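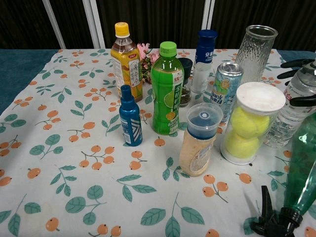 The gripper on the water bottle at the right of the table, tennis balls and pepper among its neighbours.

Bottle night at the robot club

Sunday, May 3, 2026

Evening session, back room, kettle on. The Norkine students' robot club has one job for the spring: get a three-fingered hand to pick up the stuff people keep at home. Drinks, sprays, seasoning. Not blocks. They did blocks all through March and everyone was sick of them.

The rule for the table is simple, bring something from your kitchen. So you get green tea next to a drink can next to a glass vase, all on a cloth with leaves and little orange fruits on it. The cloth has caused rows. Half the club says the pattern confuses the software, the other half says fine, so does real life. It stays.

Target for the term is 900 logged grasps. They have nearly 100. Slow going, a student has to drive the arm through each one, then label it, then argue about the label. Was that a slip or a bad approach? Depends who you ask and how late it is.

Clear plastic is the headache. Thin walls, shiny, squashes if you close too hard. Tall bottles are worse again as the fingers want to go high up, and then the bottom swings. The spray bottles have there own problem, all head and trigger, and lying down they're a different object altogether. One team does nothing but sprays now. They call themselves Skaller, no idea why, they wouldn't say.

The other team, Lenotum, looks after the code. Quieter lot. Their program is called Du and it decides how wide the hand opens before it gets near anything. First version opened full every time and knocked the nieghbours over. Newer one is fussier. Sometimes too fussy, just hovers.

Turns are 30 minutes each, then swap, whether the bottle is up or not. Tonight's list had sprays first, then drinks, vase last with a folded towel ready.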